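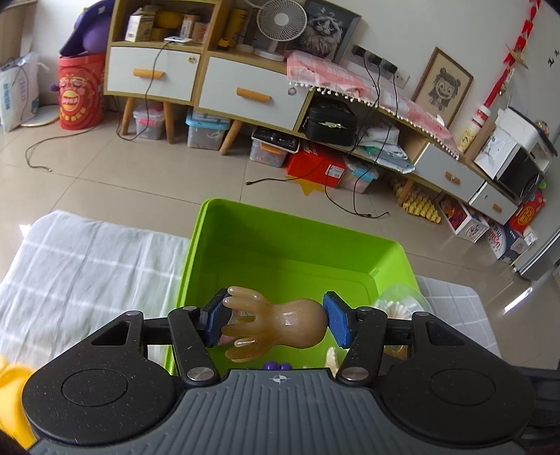 To: Hicham Hegazy, El Fassi Fund
From: Brahim Bennani, Brerkomgate Officeholders Directory
Re: Second progress report, period ending June

## Summary

Work on the directory is on schedule for the biographies and behind schedule for the election returns. The master list of people who held elected office in Brerkomgate is closed at 2305 names. Drafting is finished for the mayors and the county board and is under way for the city council. We are not asking for more money. We are asking to move part of the travel line to scanning, as explained under Budget.

## The master list

The list covers mayors, council members, county board members, clerks, assessors and the people the county sent to the state legislature. We closed it in June after checking it against the bound council minutes and the oath books. From here on a name goes in only if someone shows us a signed oath or a certified return.

The most common problem was one person entered under more than one name. Council clerks before the switch to typed minutes often used initials, and the newspapers used nicknames. Where two entries turned out to be the same person we merged them and kept the other spelling as a cross-reference. Where we could not be sure, we left both entries in and put a note on each.

Fathers and sons with the same name were the other problem. The oath books do not use "Senior" or "Junior." We have been sorting these by home address and by signature where there is one.

People appointed to fill a vacancy are included and marked as appointed. Your office asked about this after the first report. If the person later won the seat in a special or regular election, the two periods are shown on separate lines, because readers looking up an election date were getting the appointment date instead.

## Biographies

Each entry follows the same order: birth, schooling, work outside government, offices held, death and burial if known. Party is given only where it appears on the ballot. Council races here were nonpartisan for long stretches and we have removed party labels that earlier county histories added on their own.

42 entries have no birth date. Most of these are township-era assessors who served a single term. We will try the church registers in Utska in the next period, and if the registers do not settle it the entries will run without a date.

Length is still uneven. The mayors' entries run long because there is a lot of printed material on them, and several read more like campaign biographies than reference entries. I have cut the worst of these. Claims such as "the most popular mayor in county history" come out unless a vote total supports them.

For living former officeholders we send the draft entry by mail and give them 5 weeks to correct facts. Most replies have been short and useful. One former council member asked us to leave out a lost race for county clerk. We left it in, since losing races are listed for everyone who also held office, and sent a letter explaining the rule.

## Election returns

This is the part that is late. The plan called for vote totals to be attached to every contested race by the end of this period. The county's canvass books are complete, but the ones stored in the courthouse basement cannot be photocopied without hurting the bindings. Each page has to be scanned flat and then typed in by hand. Reading software does badly on the handwriting and we stopped using it after a trial on one book.

Typed totals are checked by a second person against the scan. Where the canvass book and the newspaper disagree, we print the canvass figure and give the newspaper figure in a note. In one mayoral race the difference is larger than the margin of victory. The council minutes show the result was not challenged at the time, and the entry says so without further comment.

Precinct-level totals were never promised in the grant agreement and we do not plan to add them.

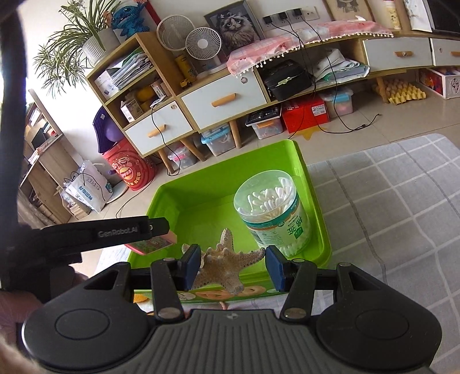
*Starfish and cotton swabs, green tray.*

## Database and public site

The records are kept in Ganel, as approved in the original budget. It handles the cross-references well. It does not handle dates such as "spring, year uncertain," so those are stored as text and do not sort correctly. We have worked around this with a separate sort field that readers will not see.

The test site is up and can be searched by name, office and ward. Ward search needs a warning on it. Ward lines were redrawn several times and the Second Ward of the early council has almost nothing in common with the present one. We are writing a short page on the boundary changes and will link it from every council entry.

The public library staff have been using the test site at the reference desk. Their main complaints:

- searching a married name does not bring up the entry under an earlier name
- the list of offices is in the order we typed them, with no way to sort by date
- printing an entry cuts off the sources

The first and third are fixed. The second will be fixed before the site opens.

## Staffing

No change from the last report. The typing work is being done by 2 part-time assistants, both on Friday and one other day each week. The library has let us use the same desk space through the end of the grant.

## Budget

Spending is under plan on travel and over plan on scanning. Travel is low because the state archives sent copies of the legislative rolls by mail and we did not need to go in person. Scanning is high for the reasons given above.

We request permission to move the unspent travel money to scanning, except for what is needed for the Utska visit. The total grant amount stays the same. A line-by-line statement is attached separately.

## Next period

1. Finish drafts for the city council.
2. Complete scanning of the basement canvass books.
3. Visit the Utska churches and close out the missing birth dates as far as possible.
4. Post the ward boundary page.
5. Send the clerks' and assessors' entries to the outside reader.

The outside reader has the mayors' entries now. Comments so far concern punctuation in the source notes and one wrong middle name, which has been corrected.

Please let me know about the travel transfer before the scanning invoice comes due.

Brahim Bennani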